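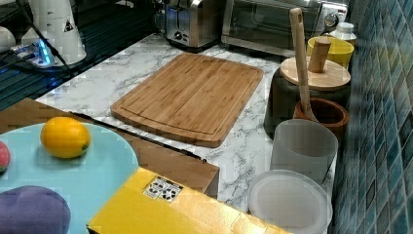
How much kitchen waste can a shared compost bin take out of a residence hall's trash? At Jaststead Hall the bin took 253 kg in one term, out of 871 kg of kitchen waste.

Method: 42 residents on two floors weighed scraps before each drop-off – peelings, coffee grounds and bread only. Weights went into a shared log, and H. Laizer checked the totals against the hall scale.

Limits: Kevley wing joined late, in September, and its first entries are missing.

Last updated: September

Comments
Yvette Sutherland: Was the bin lined?
Halima Laizer: Yes, paper liners.

Related reports
Rain barrels at Skunedcombe
Postma bike counts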